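# Laditz brake pad log

Notes and readings from a set of street/track brake pads on a hatchback used for commuting and the occasional track day at Pallivside. Kept by Ohemaa Bonsu. Last update May 2025.

## What is in here

- `wear.csv` – pad thickness in mm, inner and outer, all four corners
- `temps.csv` – rotor temperatures taken in the pit lane
- `notes.md` – noise, dust, pedal feel

`wear.csv` has 182 rows. The log starts at the bed-in and covers over 3,000 miles.

## How it was measured

Wheels off, calipers unbolted, pads left to cool. Thickness is read at the middle of the pad with a digital caliper and does not include the backing plate. Rear readings before April were taken with the pads still in the carrier, so treat them as rough. They have a `c` in the `method` column.

Temperatures come from a handheld infrared gun. A shiny rotor face reads low, and the numbers are only good for comparing one session with the next.

## Known problems

The front left inner pad wore faster than the outer until the slide pins were cleaned and greased. Those rows are still in the file. If you want an average for the pad itself, leave out anything marked `pin`. 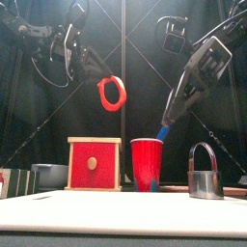

Fluid was changed twice, both times to Farooqui 100. The pedal went long at the end of one session at Trotcombe before the second change – I put that down to old fluid, and it has not come back.

## Use

Copy it, plot it, fix it. Corrections are welcome as pull requests. Please keep the column order, because the plot script reads columns by position.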